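Robot Software, Handout 5: Deciding What to Pick, and When to Look

Welcome back, everyone, and thank you for the patient questions after the last session. Several of you asked why the pick planner in the Lenholm code base keeps a memory at all, when a new camera image is only a moment away. It's a fair thing to wonder, and I promised Calum Rennie I would write up a proper answer, so please put up with me while I take the long way around.

Let's begin with the loop as you have it now. The perception node takes an image, segments it, and hands over a list of masks with a confidence for each one. The planner turns each mask into candidate grasps, throws out the ones that would run the wrist into a bin wall, sorts what is left by score, and sends the best one to the controller. In the starter code the list is capped at 128 candidates per image. You are welcome to change the cap, but do write down what you changed it to (I will ask, and I will be cheerful about it).

The trouble comes with timing. If you only take images with the arm parked out of the way, the view is clean but you pay for the trip every single cycle. If you take them whenever you like, you save the trip, and now the arm is part of the picture. Most of you will want something in between - look while the arm is moving, use what you can, and go back for a clean view when your doubts pile up.

So how do we treat the pixels the arm covers? You already have joint angles and a model of the links, so you can render the arm into the camera view and mark those pixels as unknown. Please be careful with that word. Unknown is a third label of its own, and if you fold it into "empty floor" your planner will happily delete things it was sure of a second ago. The mesh also leaves out the hoses and cables, which bend as they please, so grow the rendered outline by 20 pixels before you use it. Rainer Bauerfeind's solution from the December group grew it by 31 and lost some good masks near the rim, so try a few values and compare.
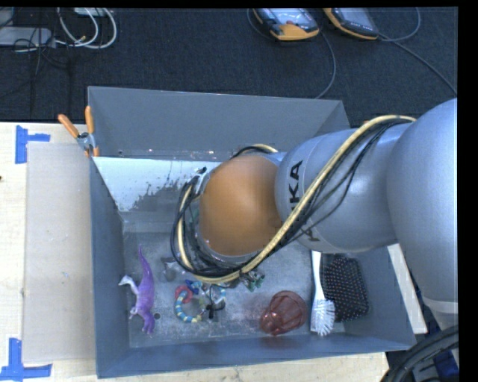
A mask that touches the unknown region should be stored as partial, and a partial mask should never be allowed to set the grasp center. Take the white dish brush: its bristles are in plain view, but the handle runs up under the silver link, so the centroid of the visible pixels sits too far toward the bristles for the object as a whole. The purple dinosaur at the left of the bin is a much kinder case, and it's a good one to test your code on first. For the brush, keep the mask, keep its track ID, and wait for a view with the link out of the way before you score any grasps on it. Exercise 27 asks you to write that rule, and Jolán Magyar will be in the lab in the afternoon if your tracker starts handing out new IDs.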